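Druvora Rules

The Druvora Rules are a set of good-practice guidelines for testing robot grippers in simulation before any program is run on a real arm. They were drafted by Aarti Nautiyal and Margus Uibo at the Lundon workshop and first released on 11/19/21. The text is short, plain and remarkably easy to use — a beginner can work through it in an afternoon!

Starting position

Every run begins with the gripper open and empty above the work surface. The wrist view must show both fingers and the surface between them, so that a reviewer can check the start of a run at a glance.
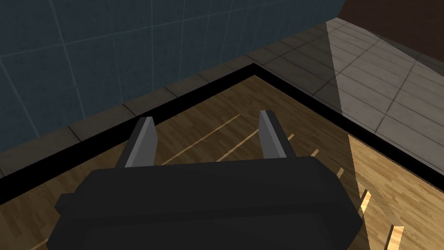 Scene and lighting

Rule 39, a favorite with many readers, deals with backgrounds. A test scene should have real visual variety: wood grain, floor tiles, a wall in a contrasting color, patches of bright light. A program that copes only with a plain gray room tells its makers very little. Edges of the work surface should stand out clearly from the floor.
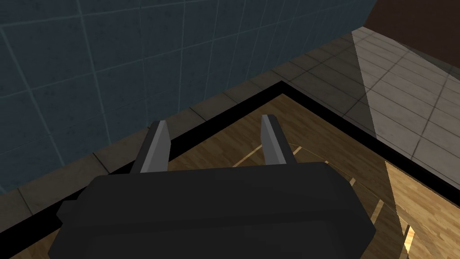
Lighting is kept the same through a block of 100 runs and may be changed only between blocks. A program passes a block with 80 clean runs, and all failures must be kept on record along with the successes.

Adoption

The Bansal lab in Drelville took up the rules the following May and has since shared logs from 2,642 runs, a wonderful resource for anyone writing test rules of their own.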